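Support » Small appliances » Mini fridge, weak cooling and a rattle

Ticket 219
Product: Triltau compact fridge
Status: Open, waiting on customer
Opened by: Vandana Dhillon

Hi all, hoping somebody can help me before I give up and go back to keeping my milk on the windowsill! I've got the little Triltau fridge in the back room of my place in Bistolville (I do alterations from home, so it's mostly drinks for me and the odd customer, plus lunch). I bought it from Cillstead, paid 174 dollars for it, and it was great all through the winter. Then in April it started getting lazy. Drinks come out cool-ish, never cold, and there's a rattle that comes and goes, sort of like a playing card in bicycle spokes.

I've read the help page twice and this is what I've done so far, so you don't have to ask me all over again.

First night: turned the dial up a notch. Rattle the same, soda still meh in the morning.

Second night: turned it up as far as it goes. If anything the rattle got louder, and it was running when I went to bed and running when I got up at 6:30. I don't think it's supposed to do that?

After that I unplugged it, left the door open overnight with a towel in the bottom, and let it sit. There wasn't any ice to speak of, the towel was barely damp. Plugged it back in at 8 a.m. and it was quiet for most of the day, and I got very excited, and then at dinner time the rattle came back. Grr.

I pulled it away from the wall too. It had been shoved right up against the baseboard (my fault, I wanted the space for the ironing board) and there was a good layer of lint behind it, which I vacuumed. Lint gets everywhere in this house. It has a hand's width of air behind it now.

Last thing I tried was the paper test on the door, where you shut a strip of paper in and tug. Top and hinge side hold fine. Bottom corner, the paper slides out if I pull slowly. I haven't cleaned the gasket yet and it has white specks all over it, so maybe that's part of it. Does that stuff wipe off with dish soap or do I need something special?

I've taken nearly everything out now. The fan is the round black one on the back wall with a slatted vent over it and another one under it, and the dial is up to the right.
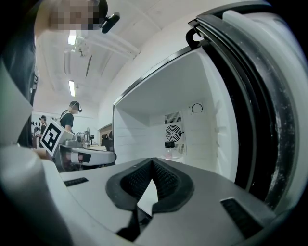

Vashisht: Hi Vandana, thanks for all the detail. Warm water and a drop of dish soap is fine for the gasket, and please go into the folds with a cotton swab and dry it well afterward. Then redo the paper test at that bottom corner. Keep both vents clear when you load it again, and set the dial back to the middle for a full day before you judge it. If the rattle is still there with the fridge empty, we'd look at the fan next.

Okay, will do the gasket tonight! One question while I'm at it, do I unplug it for the cleaning or is it fine to leave running? And if it does end up being the fan, is that a part I can order and put in myself, or does the whole thing have to go back to Cillstead? I still have the receipt but the box is long gone. I'll post the paper test result tomorrow after lunch.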